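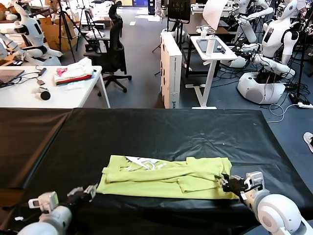
How many shirts do I need before folding examples stop helping?

Posted Sep 3, 2023 by sedorness_lab

Hi all! I'm collecting teleoperated T-shirt folds on a two-armed robot with multi-fingered hands, and I'm up to 500 episodes. Trouble is, I've used 4 shirts for the whole thing. The policy folds those pretty well, then I hand it a new one and it grabs a sleeve and just sort of hovers. We work on a black plastic sheet over the table, if that matters. Do I keep going with the same shirts or go buy a pile of clothes? Also, should I throw out episodes where I fumbled a grasp and had to try again?

pimexfan

Go buy the pile! I did 17 shirts from a thrift store and it helped way more than another month of the same ones. Get different sizes, some with prints and some without, and a couple of really thin ones that won't hold a crease. And please keep the fumbles — as long as you recovered and finished the fold, those are the only clips where the thing gets to see what fixing a bad pinch looks like. I tag mine "retry" so I can pull them out later if I change my mind.

One more thing, check how you're starting each episode. I was laying every shirt out flat and neat back in April and had to redo the lot. Toss it on the table crumpled some of the time.

Istham

what's your camera rate? we had dropped images on the wrist view and it looked exactly like hovering

shakya_bench

Agree on more shirts. I'd smooth the sheet between takes too, mine bunches up and the fingers catch on it. Keep one or two shirts out of training so you have something to test on.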